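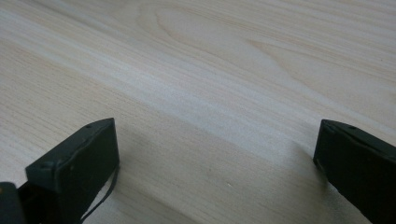

Before you hit record: the bare-table check

1. Clear the table. All of it. Your coffee is not a prop, whatever Villads Holst told you in February.

2. Open the fingers wide and hold the tips above the wood. Pressing them in scratches the table, and Gitum bills us for tables.

3. Look at the cable beside the left finger. A loose curve is fine – a tight one gets rerouted before you start.

4. Hold still for 3 seconds. 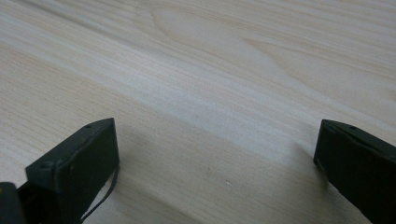 Then move off slowly, fingers still open, and begin the task. Specks and wood grain don't fail a take. Mugs do. Log the take number in Prinel and stop at 500 per shift, even if you feel you have 900 in you.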